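Stand: Juli
Text: die Dekogruppe

Kunstblumen sortieren und für den Korb vorbereiten

Bevor ihr loslegt, macht euch bitte einen Tisch ganz frei. Ich hab's früher immer auf dem Schoß versucht und hatte danach überall Blättchen hängen (im Pulli, im Teppich, fragt nicht). Eine helle Unterlage hilft sehr, darauf sieht man die feinen Ranken viel besser!

1. Alles aus dem Karton nehmen und auf den Tisch legen, ruhig erst mal durcheinander. Rosen, blaue Blüten und loses Grün dürfen noch zusammenliegen.

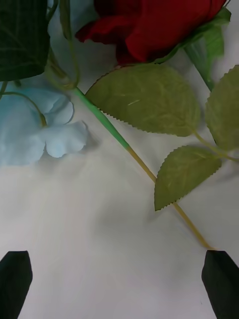 Treka – Team Dekoration und Fundus

2. Zuerst die Ranken lösen. Die dünnen, gekringelten legen sich gern über die blauen Blüten, also bitte am Stiel anfassen und langsam herausdrehen.

3. Blütenblätter mit den Fingern in Form zupfen. Bei den Rosen rollen sich die äußeren Blätter nach außen, das soll so bleiben! Knicke in den blauen streiche ich nur glatt, ich bügle da nichts.

Achtung: Kein Föhn auf heißer Stufe. Wenn's unbedingt sein muss, dann kalt und mit 30 Zentimetern Abstand.

4. Große gezackte Blätter prüfen. Sitzt eins locker, schiebe ich es am Stiel ein Stück nach oben und drücke es fest. Was trotzdem abfällt, kommt in die Tüte mit der Aufschrift Cleretti.

5. Jetzt die Blumen in eine Reihe legen, eine unter die andere, alle Blüten zur selben Seite und die Stiele zur anderen. Den Korb stellt ihr gleich hinter die Blüten, dann ist der Weg kurz.
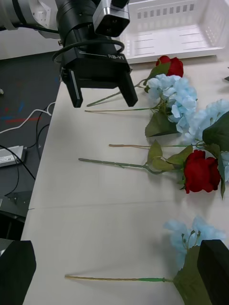

Schritt 5: Blüten nach rechts, Stiele nach links, der weiße Korb steht dahinter.

Hinweis: Wenn euer Tisch aus mehreren Platten besteht, achtet auf die Fuge. Feine Drahtenden haken da gern ein, und dann zieht man und zieht und hat nur noch den Stiel in der Hand.

6. Einzeln in den Korb legen, die Rosen zuletzt, damit die Köpfe oben liegen und nichts draufdrückt. Nicht stopfen! Lieber einen zweiten Korb nehmen. Und schaut kurz, ob Drahtenden durch die Schlitze in der Seitenwand pieksen.

Für einen Strauß in der Mirar-Vase nehme ich 3 Rosen und fülle mit Blau und Grün auf. Wer Stiele kürzen will, nimmt bitte den Seitenschneider aus der Schublade und lässt das gute Sabatier-Messer in der Küche, das hat schon eine Scharte.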